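Foro de la Red de Archivos Divumum
Inicio > Normativa y procedimientos > Préstamo y consulta
Tema: Plazo de préstamo de expedientes entre sedes (propuesta de modificación del artículo 2)

D_Sembiring
Coordinación de la Red
Mensajes: 400

Estimados compañeros y compañeras:

Se abre este hilo con el fin de recoger las observaciones de las sedes a la propuesta de modificación del artículo 2 del Reglamento de Préstamo. En su redacción vigente, el artículo fija un plazo único de 40 días naturales para la devolución de cualquier expediente prestado por una sede a otra, con independencia de su volumen, de su estado de conservación y de la finalidad de la solicitud.

La coordinación ha recibido escritos de Hinberg y de Chala en sentidos opuestos. Hinberg solicita la ampliación del plazo en los préstamos destinados a investigación. Chala pide lo contrario: que se reduzca en todos los casos y que la prórroga requiera autorización expresa de la sede propietaria. Conviene que ambas posturas queden expuestas por escrito antes de la reunión de noviembre, en la que se votará el texto definitivo.

Se ruega que las aportaciones se limiten al plazo y a la prórroga. Las cuestiones relativas al transporte y al seguro se tratan en otro hilo.

Un saludo cordial,
Dewanti Sembiring 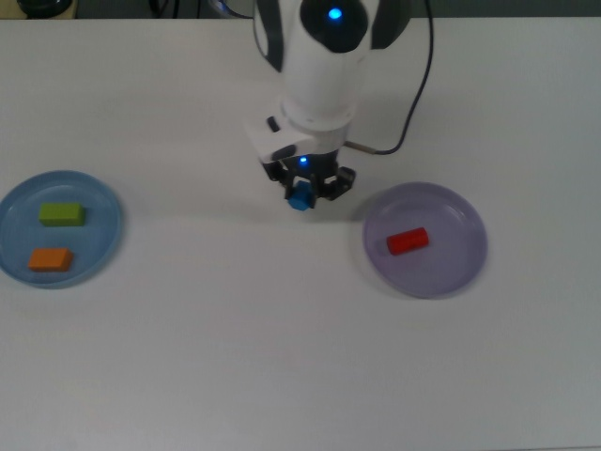
Texto sometido a consulta

«Artículo 2. Plazo. 1. El préstamo se concederá por 40 días naturales, contados desde la recepción de la documentación en la sede solicitante. 2. La sede solicitante podrá pedir una única prórroga de igual duración, mediante escrito motivado. 3. La falta de respuesta de la sede propietaria se entenderá como denegación.»

Las novedades respecto del texto vigente son el cómputo desde la recepción, la limitación a una sola prórroga y el sentido negativo del silencio.

TirtaOsman
Sede de Hinberg

Buenos días:

Agradezco a la coordinación la apertura del hilo. En nombre de la sede de Hinberg manifiesto nuestra conformidad con el cómputo desde la recepción, que veníamos reclamando. Con la fórmula anterior, el tiempo de traslado corría a cargo de quien solicitaba la documentación, y en invierno ello suponía perder una parte apreciable del plazo.

No podemos, en cambio, compartir el apartado 3. Un investigador que trabaja sobre una serie completa no debería ver interrumpida su labor por la falta de contestación a un escrito. Tenemos en estos momentos en sala el expediente 181, de la serie de aguas, cuya lectura exige cotejo con planos y con libros de registro. La prórroga se pidió en tiempo y forma, y seguimos sin respuesta.

Proponemos que el silencio se entienda como concesión.

Tirta Osman

F.Saragih
Sede de Chala

Buenos días a todos:

Dado que se menciona un expediente de nuestra sede, debo precisar que la solicitud a la que alude el señor Osman se remitió a una dirección de correo que dejó de utilizarse con la implantación de Premer. No consta entrada en nuestro registro. Lamento el inconveniente, pero no puede hablarse de silencio cuando el escrito no ha llegado a su destinatario.

En cuanto al fondo, Chala mantiene su posición. El original es único, y la sede que lo custodia responde de él ante los ciudadanos que lo solicitan en su propio mostrador.

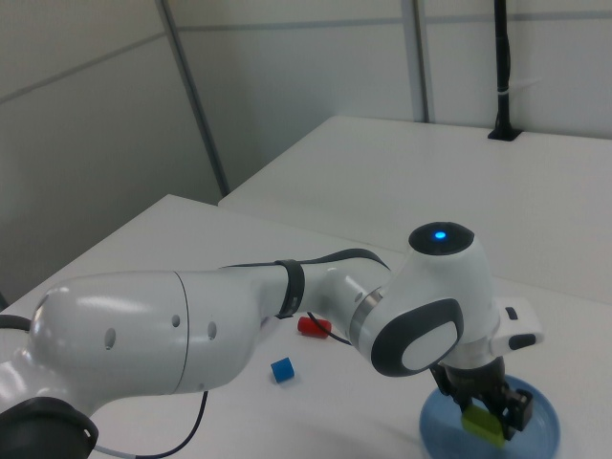
La serie de aguas es, además, la más consultada por los vecinos en los procedimientos de deslinde. Cada prórroga concedida obliga a comunicar al interesado que debe esperar, y la ley no contempla esa espera como causa de suspensión del procedimiento. Un silencio positivo trasladaría a la sede propietaria las consecuencias de una decisión que no ha adoptado.

Sugiero que se estudie la entrega de copia autenticada cuando lo solicitado sea un documento suelto.

Fikri Saragih

TirtaOsman
Sede de Hinberg

Tomo nota de lo indicado sobre la dirección de correo. Le remito hoy mismo el escrito por Premer.

Sobre la copia autenticada, he de discrepar. En documentación con anotaciones marginales de distintas manos, la copia no permite apreciar las tintas ni el orden de las intervenciones. Para quien estudia la tramitación, ese orden es precisamente el objeto de estudio. Acepto la copia para certificados y títulos - nunca para borradores ni minutas.

K. Pasaribu
Asesoría jurídica

Con la venia de los intervinientes, una observación de técnica normativa. El apartado 3 emplea el término «denegación» sin señalar plazo para resolver, por lo que no es posible determinar cuándo se produce el silencio. Cualquiera que sea el sentido que se acuerde, debe añadirse ese plazo. De otro modo, el precepto resultará inaplicable y volveremos a esta misma discusión.

Recomiendo asimismo que la documentación permanezca en la sede solicitante mientras la prórroga esté pendiente de resolución, siempre que se haya pedido antes del vencimiento. Con ello se atiende en buena medida la preocupación de Hinberg sin imponer a Chala una concesión tácita.

Kartini Pasaribu

h_wibisono
Sala de consulta

Me parece razonable lo expuesto por la asesoría. Añado que el cómputo desde la recepción solo funcionará si la sede solicitante firma el acuse el mismo día. En nuestra sala se han recibido cajas cuyo acuse llevaba fecha muy posterior a la del albarán, y en el programa figuraba la primera.

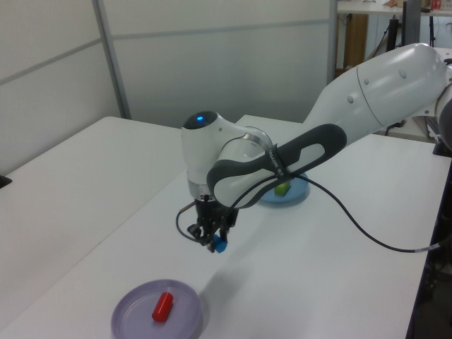 ¿Qué fecha prevalece si el acuse y el albarán no coinciden?

Prevalece la del albarán de entrega, salvo que la sede solicitante haya dejado constancia en el propio albarán de que la caja llegó abierta o incompleta. En tal supuesto, el plazo comienza cuando se subsana la incidencia.

Herman Wibisono

F.Saragih
Sede de Chala

Conforme con la propuesta de la señora Pasaribu, a condición de que el plazo para resolver sea breve. Retiro la petición de reducir el plazo general. Mantengo la relativa a las copias.

TirtaOsman
Sede de Hinberg

Hinberg puede aceptar la permanencia provisional, aunque sigue prefiriendo el silencio positivo y así lo hará constar en la votación.

D_Sembiring
Coordinación de la Red

Agradezco las aportaciones. La asesoría redactará de nuevo el apartado 3 con plazo para resolver y permanencia provisional de la documentación. La cuestión de las copias autenticadas se tratará en hilo separado, pues afecta también al Reglamento de Reproducción.

El presente hilo permanece abierto hasta la convocatoria de la reunión. Se ruega a las sedes que todavía utilicen la dirección de correo anterior que actualicen sus datos en Premer.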